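Glassware

By the time Wing-sze Poon came up the stairs to check on me I'd been at it since breakfast and I was talking to the glass. Only encouraging things! Come on, darling, up you come, that sort of talk. She pretended she hadn't heard and read the number off her sheet.

"You're on 928," she said. "Cadero want a thousand."

"A thousand by when?"

"By the van."

The van was coming at six. It was going to Moltport, to a hotel on the front where Cadero had promised the owners a thing that could clear a breakfast table, and the thing had to learn it from somebody. I was the somebody. Nine years behind the bar at Beaudoin, two broken tumblers in all that time (one of them was a stag party's fault), and now I was paid by the hour to pick up a glass with a gripper in each hand and put it down again nicely.
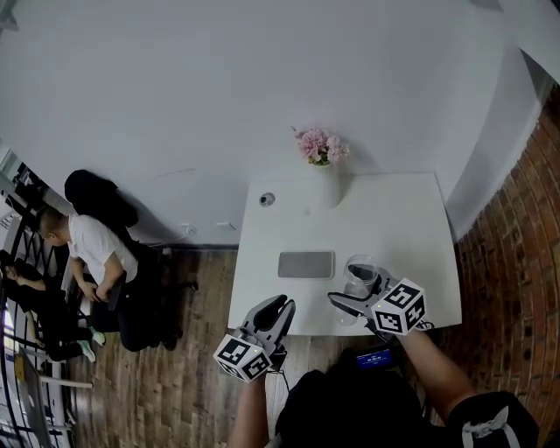

The Knack

You'd think it would be easy, and for the first hour it is. Then you start to notice yourself. I come at a glass from the side, always have, and I slow down just before I touch it, and I'd never known that about myself until Wing-sze played my own morning back to me as a lot of wobbly lines.

"See the dip?" she said. "Every single time. You wait for it."

"Wait for what?"

"I was going to ask you."

I said I'd think about it, and went back to my table and my pink flowers, and of course then I couldn't do it at all. I grabbed. I dithered. I did one so stiffly that I asked her to bin it, and she said no, Inora liked a few bad ones.

Inora was what they'd called it, the thing in Moltport. I'd never met it. I'd seen one clip of it laying out spoons, very slowly, like a child who's been told there are guests, and I'm afraid I'd gone a bit soft on it after that. 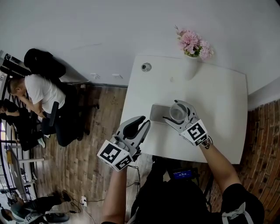
Steady as you like, and never mind the talking.

It was my gran, that was the thing. I worked it out at tour 940-something, with my shoulders aching and everyone gone quiet the way rooms do after lunch. She'd had bad hands, and when I was small I used to pass her the water glass at bedtime, and you had to wait. You had to hold on until you felt her take the weight. If you let go too soon it went all over the candlewick, and if you held on too long she got cross. So there was a little pause in the middle, hers and mine, and I'd carried it off to Beaudoin with me and given it to every drunk in town for nine years.

I didn't tell Wing-sze. I just stopped fretting and let the dip be there.

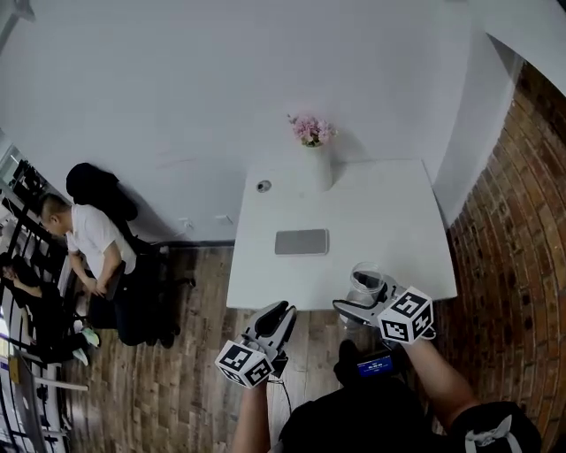 She called out the thousandth at ten to six and somebody clapped. My arms felt as if they belonged to someone taller. I signed the form, I got my coat, and I was halfway home before I realised I still had the little biscuit she'd given me at lunch in my pocket, in bits.

The message came in January. Wing-sze had been down to Moltport to see it working, and she'd stayed for breakfast, and she'd sat there with her finished orange juice while Inora came round.

"It did your dip," she wrote. "Old chap at the next table was still holding his glass. It just waited for him."

I read that on the bus, twice, and missed my stop.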